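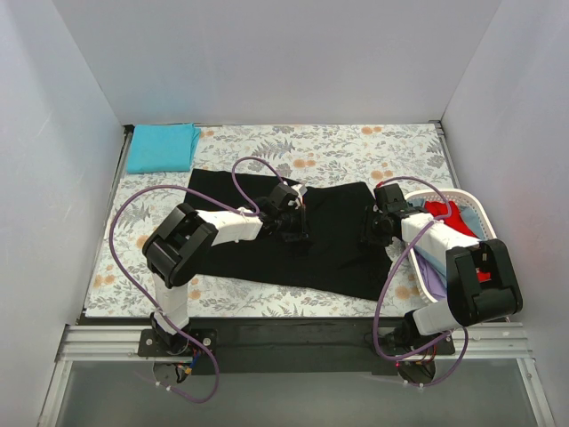

How do I get the timer to stop resetting when I switch loaves?

Update to the newest version and turn on "keep running" in the settings file. Each loaf then gets its own clock, and opening a second one leaves the first alone.

Jarnorano

Jarnorano is a little sourdough log that I wrote for myself and then kept adding to. It runs in a terminal, saves everything to plain text files, and has no account, no cloud and no ads. I bake a couple of times a week and I got sick of flour-covered index cards that I couldn't read the next day, so now I type things in with one clean finger and hope for the best.

What it does

You start a loaf with "new", give it a name, and it asks for flour, water, salt and starter in grams. It works out the hydration for you. After that you can add notes whenever you like (I fold, I type "fold", I walk away) and every note gets a time next to it. When the loaf is done you give it a score out of 8. Why 8? Because my first version used eight little stars and I liked how they looked in a row, and by the time I wanted to change it I had too many scores saved!

If you type "last", it shows you your last loaf with all the notes. If you type "best", it shows the highest scoring one, and this is the command I use most — usually while standing in the kitchen wondering what on earth I did in November that made the crumb so good.

Getting it running

You need Python, 3.8 or newer. Copy the folder anywhere you want, open a terminal in it and type:

python jarnorano.py new

The first time, it makes a folder called loaves right next to the script. If you'd like your loaves somewhere else, change the first line of settings.txt. There is nothing to install besides Python itself, and I plan to keep it that way.

Settings

units: grams or ounces. Grams is the default. Ounces works, but the rounding is a bit rough with small amounts of salt, so check it.

keep running: yes or no. See the top of this file.

fold every: minutes between reminders. I have mine at 30. Set it to 0 and it leaves you in peace.

starter name: mine is called Fluria. It gets printed in the feeding reminders, so pick something you don't mind reading at six in the morning.

Feeding reminders

These came from Ea Vestergaard, who sent me a very patient email and then most of the code. You tell it your ratio and how often you feed, and it lets you know when you're late. It doesn't nag more than 2 times. If you keep your starter in the fridge, type "sleep" and the reminders stop until you type "wake".

Sample loaves

There are 29 of my own loaves in the samples folder so you can poke around before you've baked anything. They're real, so some are terrible. The ones marked Dalsgaard use the rye from the mill shop near my sister's place, and it drinks a lot more water than the rye I get at home. The ones marked Wirnititz are my attempts at the caraway bread we ate there on vacation. I still haven't got the crust right — it should be thin and crackly and mine comes out like a boot. If you've made a good one, please send me the file!

Please don't read the samples as recipes. I wrote them for me, so half the notes say things like "same as before but more", and oven temperatures are missing from all the early ones.

Things that are broken

Loaf names with a slash in them don't save. Use a dash.

If your bulk rise goes past midnight, "last" prints the notes in the right order but leaves off the new date.

The hydration number ignores milk, eggs and honey. I know they count for something. I haven't worked out how I want to handle them, so for enriched dough just treat the number as a hint.

On Windows the bell at the end of the timer sometimes stays silent. Keep an eye on the clock with anything you'd be sad to burn.

Changes

2022-05-09: separate clocks for each loaf, feeding reminders, and a fix for the salt percentage, which was being worked out from the total dough weight instead of the flour.

Before that I didn't keep a list.

Sharing

Use it, change it, pass it along. If you fix the midnight thing, send it to me and I'll put your name in here next to Ea's.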